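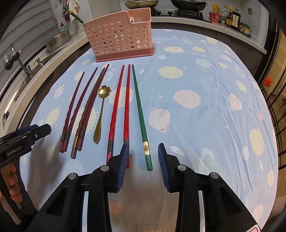
Flasell sells its hand-held gripper kit in a gray case with foam cutouts, and the first thing you notice when you lift the case is that it weighs less than you would expect. The company calls the service Warna. For one price a customer gets the loan of the equipment, a book of tasks to record, and a month of access to the people who check the recordings and turn them into training material for a robot arm.

The idea is simple enough. A person holds the grippers and does ordinary jobs with them, such as setting out dishes or putting things back in a drawer. The recordings are used to teach an arm to do the same job. The person never has to touch the arm, and the arm can be in another city.

Warna is aimed at small firms that want a robot for one or two kitchen or packing tasks and don't have a lab. Until a few years ago, collecting this kind of material meant bringing people to the robot and having them steer it for hours. Flasell would prefer that they do it at home, at the counter they already know.

Haris Abbasi runs the task side of the service. He wrote most of the book, and he is frank about which pages customers skip.

"Everybody wants to start with folding towels," he says. "I tell them to start with cutlery. You find out in one afternoon whether your people can do it."

Chopsticks are on page 5. The task is to lay them on a patterned cloth, pick them up and stand them in a holder. Abbasi asks customers to use a mix of colors and finishes, and to put a spoon in among them. A glossy stick and a faceted one don't look the same to a camera, and they don't sit the same way between two fingers. He also asks for a busy cloth, on the grounds that few real tables are plain.

Taking hold of a chopstick is harder than it sounds. It is thin, and it rolls if you come at it from the side. The fingers have to be low and close to the cloth before they shut. Customers tend to come in too high on their first tries and close on nothing. The book's advice is to open the jaws wide, bring them all the way down, and then squeeze slowly. When two sticks lie close together, the choice of which to take first matters, and the book leaves that to the person holding the gripper.

I spent a morning with the kit and then an afternoon, with a long lunch between them. The trigger is smooth and my hand was fine for the first hour. After that I felt it in the wrist. Using one gripper in each hand was slower at first and then quicker, mostly for jobs where one side holds something steady. The carrying case has no pocket for the charging cable, and I put mine in my coat and forgot it twice.

The software is plain. It shows the task name, a timer and a button to throw away the last attempt. I used that button often. Recordings are uploaded at the end of a session, and on a home connection mine took long enough to cook dinner. A report comes back the next day listing which attempts were accepted. The notes are short and sometimes too short. One of mine said only "hand in view," and I had to write in to find out what to change.

The catering firm Ogura was one of the first paying customers. Its prep kitchen in Gandcombe sent in 3161 attempts over the summer, most of them table setting, and had an arm laying places for a trial in August. The arm is slow. It takes longer than a person would, and it stops when a napkin is folded in a way it hasn't met. Ogura has kept it on for the early shift, when the room is quiet and speed matters less.

Flasell offers the service in 2 plans. The smaller one covers a single task and suits a firm that already knows what it wants. The larger adds a visit from Abbasi's team and a second round of recording after the arm has been tried out. The second round is the part I would pay for. The first set of recordings gets an arm moving, but the problems show up once it is in a real room, and customers on the smaller plan have to buy more time to fix them.

Kits ship within the week, and the loan can be extended by the month.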